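Before You Pay a Robot to Tidy Your Shelves
Kitchen and Household Tips, updated Sunday, January 30, 2022

Several readers have asked me whether the Brinik tidying service is worth the money. For those who haven't had the flyer yet, Brinik will bring a two-armed machine to your home, have it learn where your things belong, and then (so the flyer says) keep one shelving unit in order for you. The machine itself is made by a company called Voltlow. The starter package costs $70 for the first visit, and the full kit, which stays in your home, is $2268. I have read the brochure, the terms and the long list of questions at the back, and I sat through the online demonstration in June and again this month. I am not sold. I do think the preparation sheet they send out has some decent housekeeping in it, so you can take the advice and skip the invoice.

What follows is my version of that sheet, with the sales talk taken out and my own grumbling put in.

1. Pick one unit and leave the rest alone

Brinik asks you to choose a single set of open shelves. Fine. Choose the one that bothers you most when you walk past it, which in most homes is the one by the window or next to the kitchen counter. It collects everything: sprays, drink bottles, thread, tissues, a calendar, a clock that never made it onto a nail. Deal with that one from top to bottom before you look at another.

The brochure claims a prepared shelf takes the machine "minutes." It never says how many. A person with two free hands and a damp cloth can do a lot in minutes too, so do it yourself once and time it before you compare. 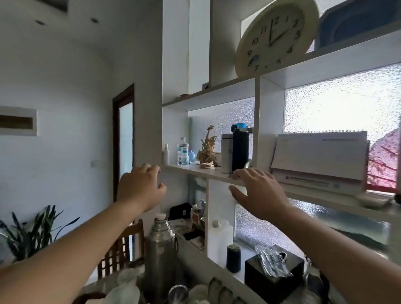

2. Clear the counter first

You can't work on a shelf if you have to lean over glasses and cups to get at it. Move the cups to the sink or the table. Move the vacuum flask as well, and anything tall that your sleeve might catch. The preparation sheet says this in small type on the second page, and I think it should be at the top, given that the terms make the customer responsible for "items in the approach area." Read that again before you sign. If a cup goes over during a visit, it's your cup and your floor.

Plants and chairs count. Pull the chair out of the way completely, don't just push it in.

3. Take the heavy and the tall things down first

Drink bottles and tumblers cause most of the trouble on an open shelf. They stand in front of smaller things, they tip into each other, and they're slippery if the finish is smooth. Take hold of them around the upper part of the body, one in each hand if the shelf is at a comfortable height, and bring them straight out toward you before you lower them. Don't lift by the lid. A lid that was put on in a hurry will come away in your hand and the bottle will stay behind, or worse, it won't.

I mention lids because I asked Brinik what their machine does about them. The answer I got was that it "adapts its grasp to the object." I asked what happens with a lid that's on crooked and was referred to the brochure. The brochure says it adapts its grasp to the object.

While the bottles are down, wash them. Take out any rubber seal, scrub the groove it sits in, and let everything dry open overnight. Bottles stored closed and damp are why the cupboard smells.
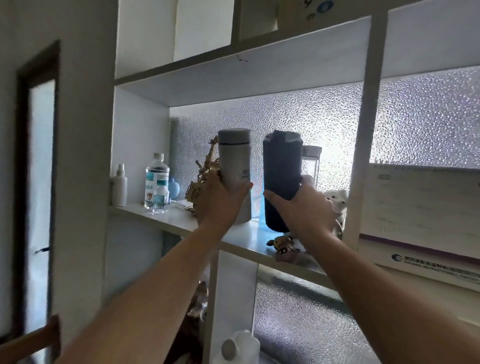 When you put them back, stand them where you can reach them without going past something delicate. A wooden puzzle model with a lot of thin cut pieces should not have tumblers for neighbors. Give it a corner, or move it up a level where hands don't go every day. The same goes for anything you glued together yourself and would hate to glue again. Brinik's terms exclude "hobby models and assembled decorative items" from cover, by the way, and so does the extended plan, which costs extra and covers very little that I could find.

4. Sort the sprays and the lookalikes

Clear bottles and white bottles all look the same from three feet away. Turn the labels to the front. If one has lost its label, write on a strip of masking tape what is in it, and if you don't know what is in it, don't sniff it to find out. Keep cleaning sprays apart from anything you drink from. They can share a unit, but I wouldn't put them on the same board.

Brinik sells printed stickers for this, in packs of 1000. I can't imagine the house that needs them. Masking tape and a marker work fine.

5. Little things need a dish

Clips, thread, keychains and small round containers wander along the front edge until they fall off. Put a shallow dish at one end and drop them in. If a toy or keychain hangs from a shelf, hang it at the side where it won't snag on what you are taking out. Check for loose threads under the boards too and snip them off.

Plastic bags draped over tissue boxes should be folded and put away. I'm as guilty as anyone.

6. Dust the glass behind

Shelves against a window get dusty from both sides, and textured glass holds on to it. Use a dry soft brush first, then a cloth with a little warm water and dish soap, and finish with a dry cloth. Don't spray directly at the glass with things still on the shelf. As far as I can tell, neither package includes any cleaning at all. The machine moves objects. You are still the one with the cloth.

So, the service

The starter visit covers 4 shelves, one session, and a printed plan of where your things were put. If you have trouble lifting or reaching, I can see the appeal, and I'd ask for a second demonstration in your own kitchen with your own bottles before paying for the full kit. Ask them to do it with wet-weather clutter and a full counter, the way you live on a Tuesday.

Two competitors are listed on the comparison page, Caldeira and Sisora. Caldeira only rents, by the month, and wants a deposit. Sisora had no price posted when I looked, and I don't chase prices. If you've used either one, write in and tell me what it did with the lids.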